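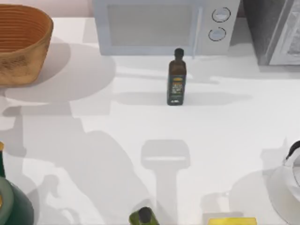 图1 厨房台面仿真场景，待操作的深色瓶子立在微波炉前方，台面上可见机械臂投影

## 3. 场景布置与相机设置

本节假定 Tarkwood 双臂模型已按第2节导入，关节限位检查无报错。以下步骤在 Drokine 0.43 中进行，其他版本的菜单位置可能不同。

### 3.1 台面

1. 新建静态刚体作为台面，材质用白色哑光，关闭镜面反射。
2. 两条机械臂的基座固定在台面外侧，坐标写入 `scene.yaml`，不要在界面里拖动。拖动后的数值只保留两位小数，重新载入时会产生偏移。
3. 微波炉等电器设为静态，只有瓶子和篮子设为动态。
4. 瓶子与电器之间留 60 mm 以上的间隙，否则夹爪张开时会碰到微波炉门把手。

### 3.2 光源与阴影

主光源只用一盏，仰角自定。机械臂不在俯视画面内时，其阴影仍会落在台面上。如果用颜色阈值分割物体，阴影边缘容易被误判为深色物体，处理方法有两种：

- 把阴影柔化半径调大，阈值不变；
- 保留硬阴影，改用深度图分割。

工坊里的实机上方装的是单排灯管，阴影较硬，因此采用第二种。

### 3.3 篮子的碰撞体

篮子外壁带横向棱纹，原始网格有 2554 个面，直接参与碰撞计算会拖慢步进。按下列顺序简化：

1. 复制网格，副本命名为 `basket_col`。
2. 对副本做凸分解。不要用单个凸包，那样会把篮口封死，物体放不进去。
3. 删除副本的棱纹，只保留椭圆形篮口、内收的侧壁和底面。
4. 显示用原网格，碰撞用副本，两者原点对齐。

简化后副本为 145 个面。

### 3.4 近景相机

俯视相机用于粗定位，近景相机用于检查夹爪指尖与篮壁的相对位置。近景相机略向下俯视，能同时看到篮口内侧和外壁下部即可。
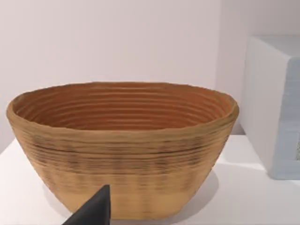

图2 近景相机视图，深灰色夹爪手指的尖端位于篮子前壁下部

调整时注意：

- 指尖遮挡篮底属正常情况，不必为此抬高相机。
- 图像中的重叠不等于接触。是否接触以 `contact` 输出为准，单目图像只作参考。
- 背景墙用浅色纯色材质，不贴纹理。

### 3.5 保存

执行 `drk save --with-cameras`。缺少该参数时相机位姿不会写入文件，下次打开会恢复默认值。保存后重新载入一次，对照两路相机画面，再进入第4节的抓取路径设置。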